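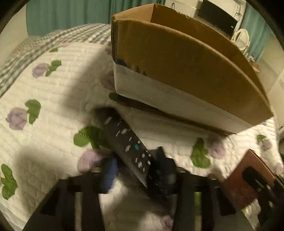
Where Small Things Go: Lost Items in Shared Student Housing

Project report, Household Studies, second year

1. Background

Most people lose something small at home every week and find it again. The item is usually cheap and the search is usually short, so very little gets written down about it. Our group wanted to know which items go missing most often in student housing, where they turn up, and whether a fixed place for them makes a difference.

We picked the Drallus housing area in Britden. It has roughly 3000 residents, mostly in shared apartments with one living room and two to five bedrooms. Three of us live there, which made it easier to knock on doors. The other two members of the group live with their parents and handled the data entry.

2. Method

In September we put 250 log sheets in mailboxes in the Banach and Bråten buildings. Each household was asked to keep the sheet on the refrigerator for four weeks and write a line every time somebody had to look for something for longer than a minute. A line had four parts: the item, the time of day, the place it was finally found, and who found it (the person looking, a roommate, or a guest).

We got 122 sheets back that could be used. A few others came back blank or with jokes on them, and one had been used for a shopping list. Together the usable sheets held 1118 searches.

We did not count phones. In a test run at our own apartments, phones filled nearly the whole sheet and people called them from another phone within seconds, so the search was not the kind we were interested in.

At the end of the four weeks we also interviewed nine households in their living rooms. The interviews took about half an hour each. Notes were taken by hand and typed up the same evening.

3. What went missing

Keys were first, as we expected. Remote controls were second in the Bråten building, where every living room comes with a television, and much lower in Banach, where it does not. After that came glasses, earbuds, hair ties, chargers, student cards and wallets. Scissors were listed more often than we had guessed. Several households owned only one pair and it moved between bedrooms all month.

Items that belonged to the whole apartment were lost in a different way from personal ones. A personal item was mostly misplaced by its owner and found by its owner. A shared item had often been put down somewhere sensible by one roommate, and the others did not think of that place. In the interviews people called this "lost," but the person who had put it there usually knew where it was and was simply out.

4. Where it turned up

The bed and the couch together made up the largest group of finding places. Beds came up a lot for items that have nothing to do with sleeping. In the interviews most students said they study, eat and watch shows on the bed, and that small flat things slide under the blanket or down between the mattress and the wall.
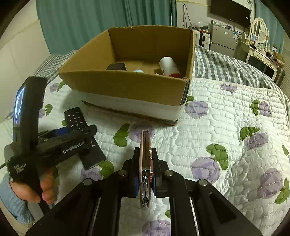 Figure 2. Thin two-layered item with a shiny metal fitting, held upright over a bed.

Coat pockets were the next largest group, followed by the kitchen counter and the bathroom shelf. Bags were lower on the list, although many people told us a bag was the first place they looked. Several households said they had searched the same bag two or three times before trying the bed.

Most searches were logged between 7 and 9 in the morning. There was a smaller rise in the late evening, mainly for chargers and glasses.

5. Fixed places

Some households already had a bowl or hook by the door. They wrote down fewer searches for keys, but about the same number for everything else. Two households put up a hook during the project and told us so. We left them in the main group, as we did not know what day the hook went up.

For shared items a fixed place seemed to work only when all the roommates had agreed on it. In one apartment the scissors had a drawer that two people knew about and two did not.

6. Problems with the study

People who return a log sheet are probably more orderly than people who do not. Some sheets were clearly filled in from memory at the end of the week, with the same pen and the same time of day on every line. The one-minute limit was also hard to follow, and a few households told us they wrote down every search.

We did not ask about the size of the rooms. Another group repeating this should do so, and should ask for a separate sheet in each bedroom. The blank log sheet and the interview questions are in the appendix.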